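20 June 2024

Sourdough crock glaze, second firing of the Tovness batch.

Unloaded at 10. The crocks from the top shelf are fine. Two on the bottom shelf have pinholes near the foot, same place as in the October firing, so I no longer blame the clay. I think the glaze goes on too thick where we hold the pot upside down to dip it. Next time, wipe the lower inch with a damp sponge before it goes in the kiln.

Glaze bucket is at 209 on the sheet. Left it there. The Vasiliu recipe calls for sieving twice and I only did it once — doing it properly tomorrow.

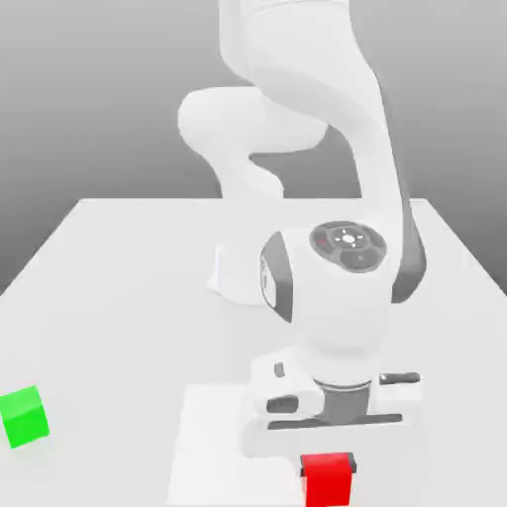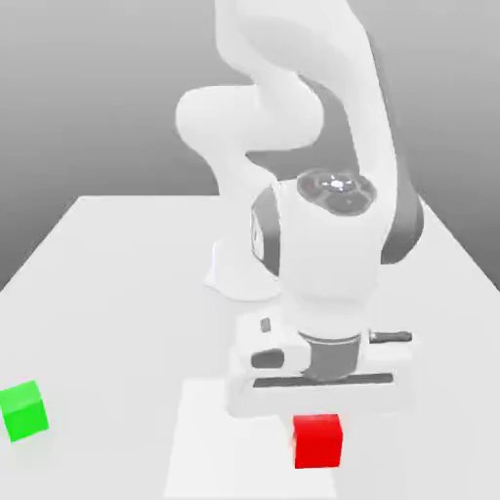
Weighed out a fresh 100 g test of the white with the Ekosent frit in place of the old one. It settles faster and needs stirring between tiles. Tiles 1 to 4 are drying on the rack by the window, please don't move them, the numbers are only in pencil.

Order number for the new kiln shelves from Pirnovport is 1519. They want the old props measured before they ship. I get different lengths for the short ones, so someone should check me.

Still to do: grind the drips off the bottom shelf, fresh kiln wash, lids for the small crocks.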